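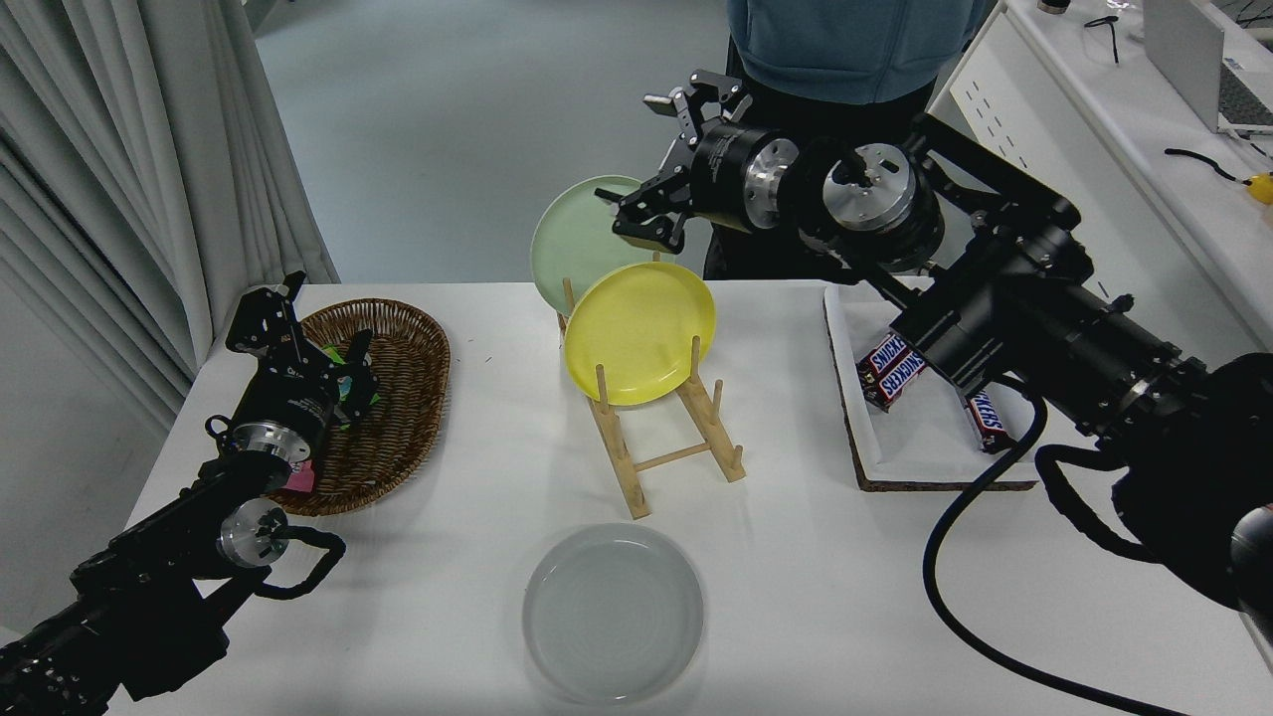
Yellow in front, mint green behind: mixed plates in a wooden rack.

The Glorious Return of the Mismatched Plate

My grandmother owned a matching dinner service for twelve, white with a thin gold line, and in all the years I ate at her house I saw it used twice. The rest of the time we ate off whatever came down from the shelf over the stove. I had a brown plate with a chip at four o'clock. My cousin had a blue one with a windmill on it, and I wanted that windmill plate so badly that I once ate a whole serving of liver to get a turn with it.

So you can imagine how happy I've been these past couple of years, watching odd plates come in from the cold. Restaurants are doing it. Young couples are asking for it. In the town of Treriton, where I spent most of April eating far too well, an entire street seems to have given up on the matching set.

The place to start is Rengifo, a lunch room with eleven tables and a soup that I still think about. The owner, Toàn Nghiêm, bought his first 20 plates from a school that was closing its kitchen, and filled in from yard sales after that. He now has more than 400, stacked by size and never by color. Orange next to gray, florals under stripes, a run of pea-green saucers that he swears make coffee taste stronger.

"People used to apologize when they broke one," he told me, ladling as he talked. "Now they bring me two to make up for it."

I watched a man at the next table swap plates with his wife before they ordered. She had the one with the rooster! I'd have swapped too.

Part of the fun is that food looks different depending on what's under it. Nghiêm let me try this out on a slow afternoon, carrying the same rice and braised greens from plate to plate like a kid with a science project. On white, it looked like lunch. On a deep blue, the rice practically glowed. A strong yellow made the greens look darker and richer, and on pale green they went quiet and a little elegant. Tomatoes are good on nearly everything. Mashed potatoes need help, and a red rim is the best help I found.

Three doors up is Kuron, where Elżbieta Krajewska sells secondhand china out of what used to be a shoe repair shop. The old numbered cubbyholes are still on the wall, and she's filled them with cups. She grew up with one good set that lived behind glass, and she has strong feelings about it.

"My mother was afraid of those plates," she says. "When she finally gave them to me, I put them in the dishwasher the same night. The gold came off. They looked so much friendlier."

Krajewska sells single plates and nothing else. If you come in wanting six alike, she'll send you across town with a smile. What she will do is stand with you for as long as it takes, laying plates out on the counter and taking them back again, until you have a group that gets along. I went in for two and was there until closing.

Her advice is simple enough to use at home. Keep the sizes close, so they stack without wobbling. Let one color show up more than once. If a pattern makes you laugh in the shop, buy it, and if it only seems like a bargain, leave it for somebody else. She also thinks every table needs one truly ugly plate, and that guests will fight over it. (Mine has a trout on it. She was right.)

New makers have noticed all this. Skikance, a small pottery on the river side of town, quit boxing its plates in sets last fall and now fires short runs, 100 of a color, before moving on to the next. When the tomato red is gone, it's gone. I got there in time for the last of the butter yellow and have no regrets, though my suitcase was a different story - two sweaters had to go home by mail.

There are practical joys as well. A broken plate stops being a tragedy, as there's no set to ruin. Kids pick their own and suddenly want to help lay the table. Even the washing up gets nicer. I've started leaving my clean plates standing in the rack overnight instead of putting them away, just so I can see the colors when I come down for coffee.

I called my cousin when I got back from Treriton to ask what had happened to the windmill plate. It turned out she'd had it all along, wrapped in a dish towel in a box marked TAXES. We've agreed to trade it every year at Thanksgiving, and she gets it first.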